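Small parts, slow hands

Household and shop-floor chores have been promised to machines for decades. Moving a pallet is largely settled. Picking up one small piece of plastic from a bench, turning it the right way and pushing it into a slot is still being worked out, one part at a time.
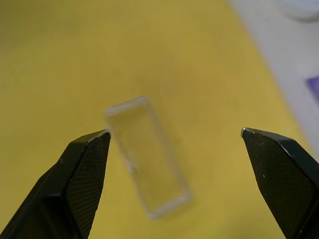

FLATLOW, 8 Jul 2023 — Clear parts are a known difficulty. A transparent block on a colored surface takes on the color beneath it, and a depth sensor may report the tabletop where the block should be. Contractors such as Jusetti get past this with fixed trays, which hold each part in a known position. A kitchen or a repair bench has no such trays.

Marisa Caruso, who writes handling specifications at Gallardo, divides a chore into finding, gripping and placing. Finding has improved most. Gripping depends on the fingers: a fine textured pad adds friction, but a thin part can still rotate between two flat faces.

Placing is the weak step. A blade fuse has to meet its slot squarely, and a small angle error at the fingertips becomes a jam. In a bench series at Buveck, 251 of 1298 insertions needed a second attempt. A trained assembler seldom needs one, and also feels when the part is seated. 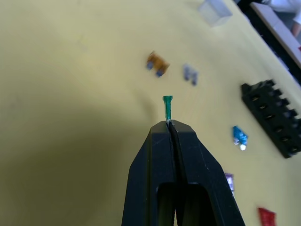 Can a robot replace a technician at this kind of job today?
Only where the parts, the lighting and the fixture stay the same from one shift to the next. Mixed work, with parts lying at any angle, still goes to a person.

Gallardo plans a longer series in September, with some 600 insertions per part type and two finger designs. Household trials are not scheduled.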